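Ponungate basket handling, progress report to Mindholm
2022-07-16

Short version first. Work on the basket task is on hold, partly. Fruit picking carries on, anything that lifts or tilts the basket does not. We had a fault in the grip safety check and I'd sooner report it now than tidy it up for the November review.

What happened. Four drops in one batch of 300 trials. Basket lifted, arm starts to turn, basket goes. Three landed back in the bins. The fourth went over the front edge on to the floor with fruit in it. No one hurt, the operator was behind the line, but he was behind the line by luck as much as by rule, and that is the part that bothers me. The grip check should have stopped the arm every time and it did not stop it once.
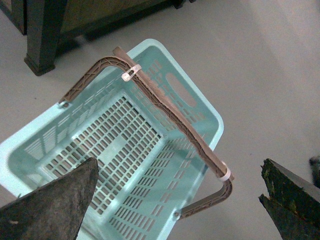

Basket on the floor between the fingers, handle grips fastened together.

Cause, as far as we have got. The check looks at finger opening, then assumes something is held if the fingers stop short of fully closed. With fruit this works. With the basket it doesn't. The wall is thin and full of slots, a fingertip can slide into a slot or sit on a corner, and the opening reads as a good hold. Arm goes up. We set the lower limit at 15 mm back in the spring for the fruit and never changed it when the basket came in. Our mistake, not the arm's.

Second cause, smaller. The fingers were due a look at 2000 cycles and went past it. The counter is reset whenever the controller is restarted and we had been restarting it alot. So the log said fine and the fingers were not fine. Counter now kept on the main computer, not on the arm.
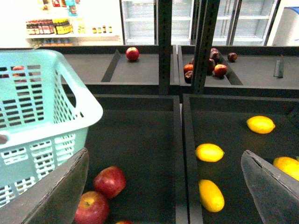

The stop zone needs redrawing too. At the moment it is one box round the whole stand, set up for reaching into a bin and out again. The basket sticks out far beyond the fingers once it's tilted, and the software has no idea it is there. With apples in one front bin and lemons in the next, only a narrow divider between them, a basket swinging low over the pair can catch on the rim long before the arm thinks it is close to anything. One of the drops looks like exactly that. Can't prove it, force log for that run was overwritten.

Done so far:
Lift and tilt locked out in software, key needed to bring it back.
Speed halved near the bins.
Floor line moved back, tape replaced.
Force logs kept for every run, whatever the result.

Not done: the new grip check. The plan is a small test lift first, hold, read the load at the wrist, then go on or put it down again. It worked on the bench with an empty basket.
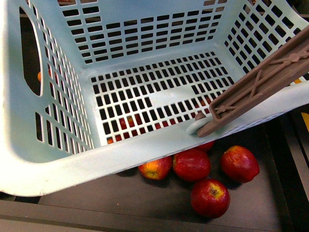
With a loaded one we haven't got a number we trust. The load shifts when the fruit rolls, the reading jumps, and the check calls it a slip when it may be nothing. Set it loose and we are back where we began, set it tight and the arm stops every other lift. Needs another two weeks I think. Valtar have been sent the wrist readings and asked wether the sensor can be read faster than we read it now.

Budget: no change, except the replacement fingers, which come out of spares. Timetable: basket stage slips, fruit stage doesn't.
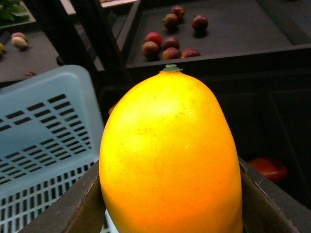
Liao wrote back on the draft of this report that a software lock is not enough, and that they want a second stop, wired, within reach of whoever is loading fruit, before any lifting starts again. They also asked why the floor line was ever that close. Fair on both. The wired stop is on order, and the line was measured from the arm with nothing in its grip, so it was wrong from the day the basket arrived.

Asking Mindholm for two things. Agreement to the slip on the basket stage, and a yes or no on bringing Liao in to watch the first loaded lifts. The key stays in the office drawer till we have both.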